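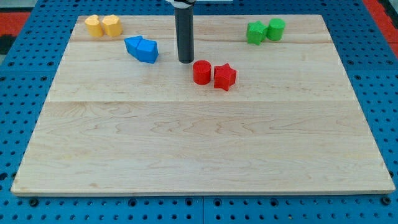
Chapter 4
Sorting by Color

By now your club's arm can go to a point and stop there. You taught it that in Chapter 3, and if your first tries landed a little off the mark, welcome to robotics! Now comes the part most students have been waiting for. You are going to give the arm a pile of blocks and ask it to put them in order.

Sorting sounds like a small job. A four-year-old does it on the living room rug. But try writing down every step and you'll see how much is hidden in it. Which block goes first? Does a yellow block with a rounded shape belong with the other yellow one, or with something else that is round? A red star and a green star have the same outline, and a red cylinder and a green cylinder do too. Your program has to pick one rule and stick to it. In this chapter the rule is color: red with red, blue with blue, yellow with yellow, green with green. Shape comes back in Chapter 5, and it will make trouble.

The year Luminița Olteanu's after-school club took on this project, they lost a whole afternoon to one triangular prism. It kept ending up tilted against its neighbor, and the arm kept coming down in the wrong spot. Lâm Vi, then in ninth grade, fixed it by adding a short pause and a second look before each pick. It cost the team 11 seconds a run and they were thrilled to pay it. They went on to the Kurero Challenge in October and scored 645 out of 700, with the triangle safely beside its blue partner.

Your own board doesn't need to be fancy. Wood works well. Leave yourself plenty of open space in front, as you'll want it for the projects at the end of the chapter.

Before you start
Read your notebook entry from Project 3B again.
Choose one person to write code and one to watch the arm, and trade jobs after each run.
Set the arm's speed to 75 or lower.

4.1 What Makes a Group?

Take any two blocks from your set and write down every way in which they are alike.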